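Capítulo 4
Preensão e movimento: o braço em uso

Neste capítulo
4.1 O que a câmera do punho vê
4.2 Duas mãos, duas tarefas
4.3 Escolher o ponto de preensão
4.4 Projeto: reposição e coleta em prateleira

Nos capítulos anteriores, o braço trabalhou com blocos iguais sobre uma mesa fixa. Agora passamos ao projeto Prarnach, que o clube de robótica da escola Ratley desenvolveu ao longo de um semestre. A tarefa é pegar produtos em uma prateleira de loja e colocá-los em uma cesta, com um robô de dois braços.

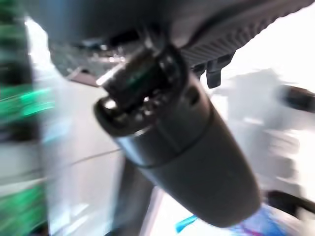
Texto: Leonie Imhof
Projeto Prarnach, clube de robótica Ratley

O clube começou em agosto, com 13 alunos e um regulamento curto. Cada equipe recebia uma lista de produtos e até 816 segundos para completá-la. Valia qualquer ordem de coleta, desde que a cesta ficasse sempre na mão do robô - apoiá-la no chão anulava a rodada.

As primeiras tentativas falharam por um motivo simples. Os alunos programavam o trajeto do braço como se a câmera estivesse parada na sala. Uma câmera presa ao punho se desloca com ele: o corpo da garra permanece quase no mesmo lugar da imagem, enquanto o fundo corre. Quanto mais rápido o movimento e mais longa a exposição, maior o borrão.

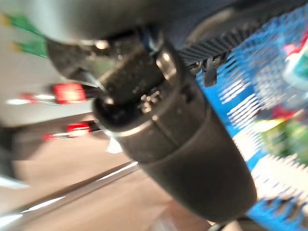 A solução da equipe Becerra foi dividir o trajeto em duas fases. Na aproximação, o braço anda depressa e o programa ignora os quadros borrados. Perto da prateleira, reduz a velocidade e volta a procurar o contorno do produto. No caderno da equipe ficaram registradas 587 rodadas de treino, com o tempo de cada uma e a causa de cada erro.

A equipe Bronero preferiu trabalhar na preensão. Uma garrafa segurada pelo meio pode girar entre os dedos se a força for pequena, e uma garrafa plástica cede se a força for grande demais. O aluno precisa escolher a altura do contato, a abertura inicial da mão e a inclinação na retirada. Voltaremos a essas três escolhas na seção 4.3.
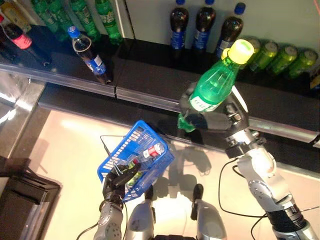

4.1 O que a câmera do punho vê

Antes de programar, convém separar dois sistemas de referência. O primeiro é o da base do robô, que usamos desde o capítulo 2. O segundo é o da câmera, que muda de posição a cada movimento do punho. Um ponto medido na imagem só serve para comandar o braço depois de convertido para o sistema da base.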